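From: Zulema Godoy
To: Skirandale Bread List
Date: 20th March
Subject: Re: Sourdough keeping qualities, and the rye share

Khôi Vương wrote:

> I've been baking the Drokcombe loaf for a month now and I have two questions.
> First, mine goes stale by the third day. The recipe says five. I keep it cut
> side down on a board with a cloth over it, same as I do with yeast bread.
> Second, has anyone raised the rye share past what's printed? I like the
> flavor but I don't want a brick. My oven runs hot, if that matters.
> I weigh everything and I'm using the flour from the last group order.

Khôi,

On the first question, I'd look at the bake before the storage. When I started with this recipe I was pulling the loaf at the time printed on the sheet, and with a hot oven you get a dark crust long before the middle is done. The crumb looks fine on day one and turns gummy and then dry. I now start hot with the lid on, drop the heat when the lid comes off, and give it another 30 minutes. If the crust is getting too dark, lay a piece of foil loosely over the top.

Then let it cool all the way. I know this has been said on the list many times. I leave mine overnight if there's rye in it.

Cut side down on a board is fine for a day. After that I move it to a paper bag inside a cotton one. Huệ Hồ keeps hers in an enamel pot with the lid slightly open and says she gets six days, but her kitchen is a lot cooler than mine. Plastic keeps the crumb soft and ruins the crust, so it depends which one you care about. For anything past day four I slice and freeze, and toast straight from the freezer.

On the rye, yes. The printed sheet gives 426 grams of white flour and 79 of rye. I've gone up to double the rye, taking the same amount out of the white, and it still rose well. You will need a bit more water, a spoonful at a time, and the dough will feel sticky and slack. Don't fight it with extra flour on the bench – wet hands and a scraper work better. Shorten the last rise, too. Mine was ready well before I expected it and the first one spread out flat.
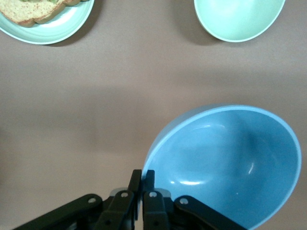
Past double I would switch to a tin. Định Thân did a half and half loaf that way in the winter and posted his numbers, so search the archive for "Umis", the name he gave his starter. His total dough weight was 896 grams, and he said it filled the tin to just under the rim before baking.

One more thing about flour. The last group order had two kinds of rye in it, the medium and the coarse whole grain. The bags look nearly the same. If yours is the coarse one, it drinks more water and makes a tighter loaf, and that alone could be why you're getting dry bread on day three. Check the small print on the back near the seam.

The next order closes in April. Sihan Gu is collecting names again, so write to her directly and not to the whole list. She needs the type and the number of bags.

If you try the longer bake, let us know how day four goes.

Zulema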